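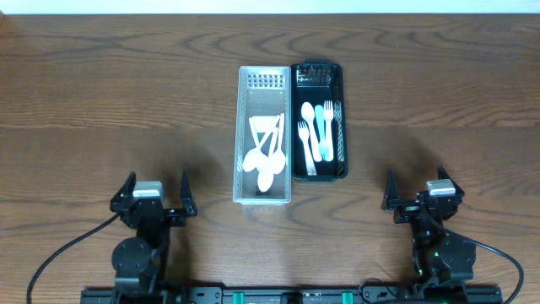

La main qui montre

On nous vend des robots qui apprennent « tout seuls ». Mardi encore, une plaquette de chez Livico dans ma boîte, belle mise en page, le mot autonome à chaque paragraphe. Pas une ligne sur les gens qui ont tenu les manettes. C'est de ça que je veux parler, vite, parce que je dois rendre avant midi et que ça me travaille depuis un moment.

Un robot à deux bras qui range des couverts en plastique, ça s'apprend de quelqu'un. Quelqu'un s'assoit, prend en main deux bras de commande, et les pinces suivent. On attrape une cuillère, on la pose dans le bac, on recommence. Cuillères blanches dans un panier blanc, essayez donc. L'œil se fatigue, la pince hésite, et cette hésitation-là part dans les données avec le reste.

J'ai passé une partie de juillet chez Grivia, un petit atelier où l'on ne fait que ça. 2 141 démonstrations enregistrées au moment de mon passage. J'en ai fait 100, de mes mains. Mauvaises pour la plupart. La faute à quoi ? À l'orgueil, d'abord : je croyais savoir ranger une fourchette. Sauf qu'à distance on n'a plus de doigts. Aucune sensation, pas de poids, pas ce petit glissement du manche qui prévient qu'on va lâcher. On regarde, on serre, on espère.

Zarmeena Farooqui, qui dirige les sessions, m'a repris au bout de dix minutes. « Tu vas trop vite. Et tu corriges en cachette. » Corriger en cachette : rater la prise, revenir l'air de rien, finir propre. Moi j'appelais ça du savoir-faire. Elle voulait que je marque l'arrêt, que je remonte franchement la pince, que la reprise se voie. Une machine qui n'a vu que des gestes réussis ne sait pas quoi faire d'un geste manqué. Elle reste plantée là, ou elle insiste. J'ai vu les deux.

Donc première opinion, et j'y tiens : il faut arrêter de jeter les ratés. Beaucoup d'équipes trient à la fin de la journée et gardent le beau. Chez Grivia, sur le lot que j'ai pu consulter, 316 démonstrations étaient passées à la trappe avant que Zarmeena demande qu'on les récupère. Toutes n'étaient pas bonnes à prendre, d'accord. Un opérateur distrait, un câble qui gêne, ça n'enseigne rien. Mais une cuillère mal prise puis bien reprise, c'est la leçon la plus utile de la journée !

Deuxième chose, plus fâcheuse. Qui montre ? On parle du modèle, du nombre d'heures, du prix des bras. Jamais de la personne. Or ça se voit, dans les mouvements, qui a tenu les commandes. Il y a des brusques et des délicats. Des gens qui attaquent toujours la pile par la gauche. Un gaucher travaille autrement, un type pressé aussi (moi). Le robot prend les manies avec le métier, comme l'apprenti chez l'artisan. Sauf que l'apprenti, lui, connait le nom de son maître.

On me répond que c'est un travail simple, payé comme tel. Simple, oui, la tâche est simple, deux paniers l'un contre l'autre et des couverts. Le geste non. Tenir une attention régulière sur la millième fourchette, je n'y arrive pas, et je connais peu de gens qui y arrivent. Au bout de l'après-midi mes trajectoires partaient en biais, je le voyais à peine. Zarmeena l'a vu tout de suite, elle a coupé la session. Elle limite à 7 séries d'affilée, ensuite on se lève. Chez Satti, d'après deux anciens opérateurs, il n'y avait pas de limite du tout. Ils racontent aussi que le robot lâchait les objets trop tôt, toujours. Je ne peux pas prouver le lien. Je le crois quand même.

Troisième point, et là je sais que je vais fâcher. La commande à distance n'est pas toujours la bonne école. Pour certains gestes il vaudrait mieux prendre le bras du robot à pleine main et le guider, comme on tient le poignet d'un enfant qui apprend à écrire. C'est plus lent, nos propres mains passent devant la caméra, les ingénieurs râlent. Pour deux bras en même temps c'est vite un cauchemar, j'en conviens. Mais on sent quand ça force. Pletbridge a abandonné la méthode en une semaine, trop peu de démonstrations par heure. Toujours ce chiffre par heure. On compte ce qui se compte, et la qualité du geste attendra.

Ce que je demande n'est pas énorme. Que les jeux de données disent combien de personnes ont montré la tâche, et dans quelles conditions. Que les noms y figurent quand les gens le veulent bien. Que les pauses soient écrites noir sur blanc dans le protocle et pas laissées à la bonne humeur du chef. Et que les plaquettes renoncent au « tout seul », au moins dans le titre.

Je suis retourné chez Grivia pour vérifier deux ou trois choses avant d'écrire ceci. Zarmeena avait gardé onze de mes démonstrations. Les autres, elle me propose de les refaire. J'ai dit oui pour la semaine prochaine, le matin de préférence, je suis moins mauvais avant dix heures.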